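Gripper update from the Andow workshop

I finally got the new fingers onto the hand-held gripper, and I'm pretty happy with how they came out! The old pair opened 60 mm, these go to 70 – enough for the fatter jars I keep wanting to pick up. I spent most of June fussing over the shape, and the file I ended up using is version 78 (don't ask about the other ones).
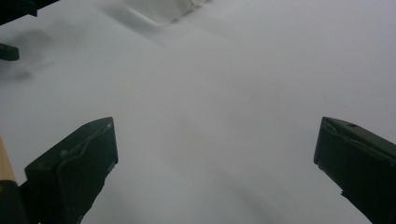
The dark plastic fingers, wide open over the white surface.

Next up is the trigger, which still sticks a bit on the way back. I've got a softer spring from Stellik to try – if that doesn't help I'll file down the slot. Anyone who wants the finger files can grab them off the Fesell shelf drive, folder 3868.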